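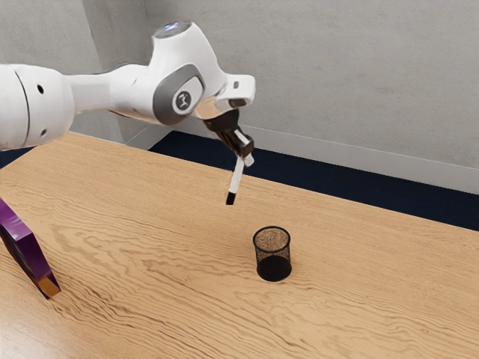
Marker in the fingers, on its way to the mesh cup. Simulated cell.

Marker drop into pen cup misses to one side, release height or tool frame?

Posted in: Arms and end tooling, Setup and calibration
Asked by bovwood_bench on a Monday

I look after one tabletop cell at our Bovwood site. It has a white six-axis arm, a black parallel gripper and a wooden table. The job is to pick up a white marker and put it into a black mesh pen cup. We run it in simulation first, then on the real arm with the same program. The sim is the one in the picture.

The marker is held at a diagonal, tip down. In simulation the drop works at every speed I have tried. On the real arm the tip catches the rim on a good share of runs, always on the same side. Either the marker slides in late or it tips the cup over.

What I have done so far:

Re-taught the approach point above the cup. It helped for one shift.
Dropped the approach speed from 200 mm/s to 55 mm/s. No change.
Changed the finger pads. No change.
Checked the cup position against the table datum. It is within 1 mm.

The tool centre point is set at the middle of the finger pads, with the offset taken from the gripper drawing. The release point is 18 mm above the rim, measured from the marker tip in simulation. The gripper was taken off for cleaning in October and refitted by me. I did not repeat the tool calibration afterwards, as the flange has a dowel.

Is this more likely to be the release height or the tool frame? I would like to avoid re-teaching the whole program if I can. There are a lot of points in it and some are shared with another job.

3 replies

nuttall_cells
Accepted reply

Tool frame first. A miss that is always on the same side and does not change with speed is an offset. Release height would give you a scatter.

There are two separate errors to look for, and you may have both.

The first is the refit. A single dowel fixes position at one point. If the bolt holes have any clearance, the gripper can still turn slightly about the dowel before the screws bite. The angle looks like nothing at the flange, but the marker tip is a long way out and it grows with distance. Slacken the screws, turn the body against the clearance in one direction, nip up in a cross pattern, then torque to the figure in your gripper manual. Mark body and flange with a paint pen so that the next person can see if it has moved.

The second is that your tool centre point is at the pads and your task happens at the marker tip. Any wrist rotation between pick and drop swings the tip about the pads. In simulation the marker sits in the fingers at exactly the modelled angle, so the swing is always the same and you have taught it out without noticing. On the real arm the marker turns a little in the pads at pick.

Procedure I would use:

1. Fit a pointed calibration pin in the fingers and fix a second pin to the table.
2. Touch the two points together from at least four wrist orientations, well spread. I use 6.
3. Let the controller work out the tool frame and read the residual. Over 0.5 mm, do it again.
4. Compare the result with your drawing values. The difference is your refit error.
5. Define a second tool frame at the marker tip, along the marker axis. Keep the pad frame for the pick and switch to the tip frame for the approach to the cup.
6. Rotate about the tip frame above the cup and watch the tip. It should stay where it is.

You do not need to re-teach everything. Correct the existing pad frame and every point that was taught before the cleaning comes back with it. Points you have re-taught since then will be wrong by the same amount the other way, so restore those from backup. That includes your approach point. If you have no backup from before October, re-teach that one point only.

Then look at the angle. A marker going in at a diagonal needs more opening than its diameter. Bring it upright before the descent, if the wrist has the travel, and lower it until the tip is below the rim before you open. 18 mm above the rim is a free fall, and the fingers rarely let go at the same instant.

prestitz_maint

Had this on a Barard table cell, different gripper. It was the fingers. One side had a bit of grit in the slide and opened late, so the part got a flick sideways every time. Take the finger carriers off, wipe the slides, put back whatever grease the manual says and not too much of it. Film the release on a phone in slow motion and you will see it.

Also put some double-sided tape under the cup.

tablecell2

Did you try a wider cup? Ours is a big one and never misses.

Comments on the accepted reply

bovwood_bench: Residual on the new frame was 0.3 mm. The gripper had turned on the dowel. The drawing offset and the measured one differ by 2 mm at the pads and more at the tip. Restored the approach point from backup and added the tip frame. No rim contact for one shift so far, which is also what I said last time, so I will leave it running.

nuttall_cells: Check the paint mark at the end of the week. If it has moved, the screws are bottoming out before they clamp. Measure the hole depth — it is often short on adapter plates.

bovwood_bench: Will do. prestitz_maint, I filmed the release as well. Both fingers open together as far as I can tell. The tape is on.

prestitz_maint: Fair enough. Clean the slides anyway while it is apart.

bovwood_bench: One more on step 5. The other job that shares these points uses the pad frame throughout. Is it safe to leave it on that?

nuttall_cells: Yes, provided each program calls its frame by number at the start and again after every tool switch. Do not rely on whichever frame was active last. Run both jobs at low speed once after the change, with a hand on the stop.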